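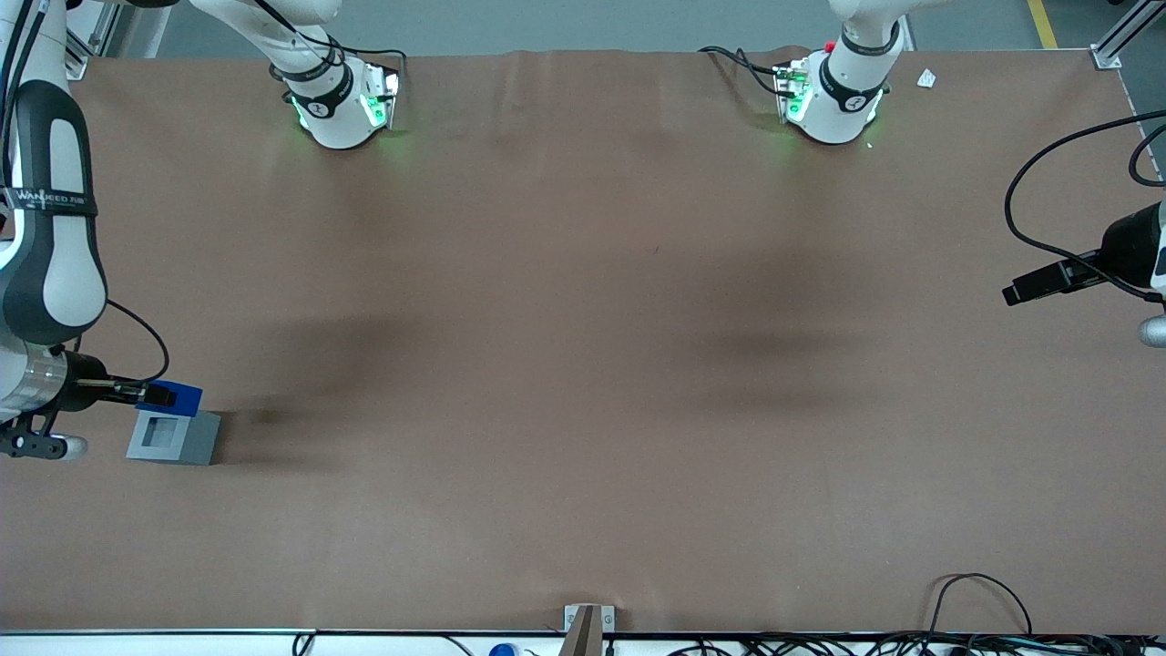 *One robot arm with a blue block in its gripper, right over the gray box.*

Say you want to teach a robot to put a block in a box. You can't just tell it, "Pop that in there, please!" (I've tried. It's rude about it – total silence.) So how do we do it at Stilleck, where I work? We show it!

One way is to hold the robot's arm and move it along yourself, a bit like helping a little kid write the letter A. The other way is by remote control. You move a set of handles, and the robot copies you. Push forward and the arm goes forward. Squeeze and the gripper closes. The first time I tried it I felt like I had grown 2 extra arms!

While you're driving, a computer saves every little move, plus what the cameras see. Then you do the whole thing again. And again! My friend Amerley once did 30 in one morning and then needed a very large sandwich.

Why so many? If the robot only ever sees the block in one spot, it may get lost when you slide the block over a bit. So we keep moving things around, and the computer looks for what all those tries have in common.

Want to try it at home? Grab a friend, close your eyes, and let them guide your hand to pick up a spoon. Then see if you can do it alone – eyes still shut!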